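Speaker notes: House rules for small collaborative arms
Talk for the Urkano integrators' meetup, August 10, 2024
Speaker: Lucero Rivadeneyra
Slides: Duyên Trịnh

Opening

Say who I am and skip the company history. Mimine runs small arms on light assembly and packing work, mostly for customers who have never owned a robot before. The rules in this talk are our house rules. They sit on top of the published safety standards and do not replace them. If someone asks whether following our list makes a cell compliant, the answer is no. They still need a risk assessment for their own application, done by someone qualified to do it.

Mention that the rules went through a full rewrite in January. The old version had 183 items. Fermín Farías asked the people on the floor which ones they used, and most could name 2. Pause here, people usually laugh.

Part one: assess the application

The word "collaborative" on a data sheet describes features of an arm. It says nothing about what the arm is holding or where it is going. A smooth arm carrying a blade is a blade moving around at head height.

So our first rule is that the risk assessment names the tool, the part, the path and the people. If any one of those changes, the assessment gets reopened. Changing the fingers on a gripper counts. Changing from a blunt part to a pointed part counts. Siu-fong Yen will probably be in the room and may want to add the Jomis story about the replacement fingers. Let her, but keep it short.

Part two: simulate first

Every new task runs in simulation before it runs on hardware. We ask for 1,000 simulated cycles with the part position varied between cycles. Running the same cycle over and over from the same start tells you very little.

Use pick and place as the case here, a pen going into a mesh cup. Everybody understands it and it has most of the problems of a real job: a thin part, a grip that may end up at an angle, and a target with a rim you can hit.

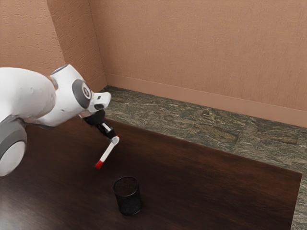
Three things go in the simulation record. The version of the model, the range of positions tried, and every failure with its cause. A record with no failures in it gets sent back. Either the range was too narrow or somebody cleaned up the log.

Say clearly that simulation does not measure contact force. We have seen people put simulated force numbers into a safety file. Those have to be measured on the real cell, with the real tool, at the speed it will run in production.

Part three: gripping rules

Go through these at normal speed. Duyên has them on one slide.

Loss of power must not drop the part if a dropped part can hurt someone.
The gripper confirms it has the part before the arm leaves the pick position.
Long parts are assessed at their full length, including whatever sticks out past the fingers.
Approach the target from a clear point above it, then slow down for the last stretch.
If the part touches the rim or edge of a container, stop and back off. Do not push through.
Releasing the part is its own step, with its own check.

The third one gets the most questions. People draw the safe zone around the arm and forget the part. With a pen the difference is small. With a curtain rod it is the whole problem.

Part four: moving to the real cell

First run is at reduced speed with one person at the enabling device and nobody else inside the marked area. That person does not also hold the laptop. Oi-ling Kao added that line after watching a startup at Liu, and she was right to.

We keep reduced speed until the cell has done almost 1,000 cycles without an unplanned stop. Somebody will ask why that number. It is our own, it comes from how long our customers take to run through a normal mix of parts, and another shop may need more.

Any stop that nobody can explain is written down before the restart. Date, program version, what the arm was holding, who pressed reset. One line is enough.

Part five: who owns the rules

One named person per cell. The name is posted on the cell itself, and when that person leaves or changes jobs, the cell stays off until there is a new name. Customers push back on this more than on anything else. Hold the position, and offer to walk them through the handover form after the talk.

Questions

Likely ones: vision systems (separate document, can send it), used robots (same rules, plus a check of the brake and stop functions), mobile bases (outside this talk).

Leave the gripping slide up during questions. Paper copies of the rules are on the table by the door.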